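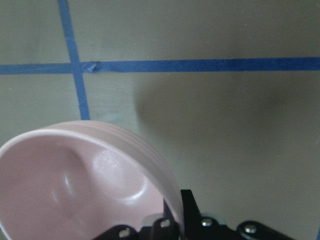
Cooking Rice by the Absorption Method in a Shared Kitchen

This guide is issued to all residents and staff with access to the kitchens at Plirnden. It covers long-grain and medium-grain white rice, prepared either in an electric rice cooker or in a saucepan with a close-fitting lid. Brown rice requires more water and a longer cooking time and is dealt with in a separate guide.

Before you begin

Wash your hands and wipe down the bench. Confirm that the inner bowl of the cooker is clean and that its outer surface is dry before it is placed on the heating plate. Moisture trapped beneath the bowl may cause spitting and will mark the plate over time.

Rice is stored in the labelled tubs in the dry goods cupboard. Please close the lids firmly after use, as pantry moths have been found in the Zarberg kitchen on two occasions.

Quantities

Allow 200 g of uncooked rice for two to three people as a side dish. For this amount, use 300 mL of cold water in a saucepan. When using a rice cooker, follow the level marked on the inner bowl, as the cup supplied with most cookers is smaller than a standard 250 mL metric cup.

Method

Step 1. Measure the rice into a bowl and cover it with cold water. Stir gently with the fingers, pour off the cloudy water and repeat until the water is only slightly milky. Drain well in a fine sieve.

Step 2. Transfer the drained rice to the cooker or saucepan. Add the measured water and level the surface with the back of a spoon. Salt may be added at this stage – half a teaspoon is sufficient.

Step 3. Close the lid. If using a rice cooker, select the cook setting and leave the lid closed until the unit switches to warm. If using a saucepan, bring to the boil, reduce to the lowest heat and cook for 12 minutes. 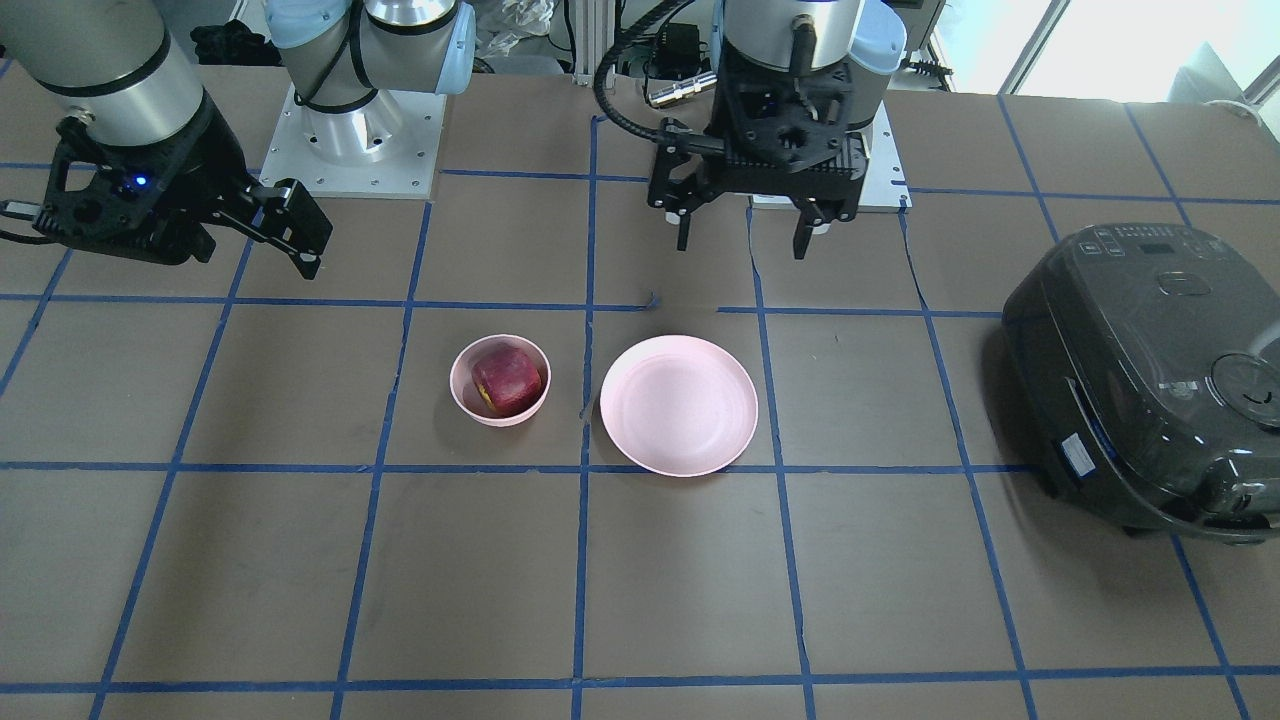 Step 4. Turn off the heat and leave the rice to stand, covered, for a further ten minutes. The grains will firm slightly and separate more easily.

Step 5. Loosen the rice with a flat paddle or a fork, working from the edges towards the centre. Metal utensils must not be used in non-stick bowls.

Storing leftovers

Cooked rice should not be left at room temperature. Spread it on a shallow tray to cool, then cover and refrigerate within one hour. Label the container with your name and the date. Leftover rice should be eaten by the following day and reheated once only, until steaming throughout. 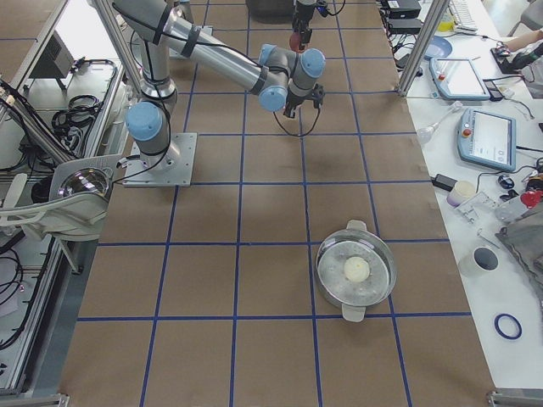

Page last changed: 2025-07-17

Cleaning and faults

Switch the cooker off at the power point and allow it to cool. Soak the inner bowl in warm water, wash it with a soft sponge and dry it fully. The outer body must never be immersed. Damaged cords or loose lids should be reported to Rory Dalgleish, Kitchens Coordinator, and the appliance withdrawn from use until it has been checked.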